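Quick one, typing this between load-in and doors. Got the Gornow Mini in April, 84 bucks used, a practice amp slash tiny PA thing. Have now dragged it to every rehearsal and two basement shows. Thoughts.

## Sound

Clean channel is great. Bright, kinda snappy, takes a pedal fine. I run a Mrema fuzz into it and it doesn't turn to mush until you're way past noon on the gain. Drive channel, ehh. Fizzy. Fine for pop punk chords, bad for anything with a lead in it. Our drummer hits hard and I could still hear myself, so points for that.

Vocals thru the second input sound boxy. Roll the low knob off almost completley and it's usable. Wouldn't do a real show that way. Did do a real show that way.

## Battery

Box says all day. Nope. One full rehearsal plus a short set and the light went red in the middle of the closer. It does run off the wall while charging, so bring the brick. The brick is huge btw.

## Carrying it around

Light enough for one hand. Strap is junk, swapped it for an old Bekham guitar strap and that's been solid. Corners are already scuffed. No cover included, so I throw a couple towels over it in the van with the merch shirts and call it good.

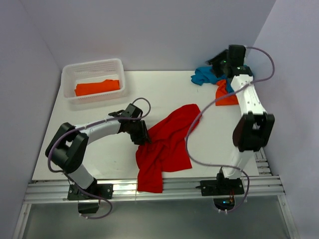

## Stuff that bugs me

- Power switch is on the back. Why
- Knobs have no numbers, just dots, can't see them in the dark
- Headphone out hisses, worse with the reverb on
- App wants an account just to change the reverb type. Skipped it

## vs the Finodon

Our bass player has the Finodon, which goes for 336 new. Louder, better low end, weighs a ton. If you're playing out every weekend get that one. If you're mostly in a garage or a bedroom the Gornow does the job for way less money.

Would I pay full price? Probly not. Used, yeah, easy. 4 out of 5, would be 4.5 with a normal power switch. Will update if the battery gets worse.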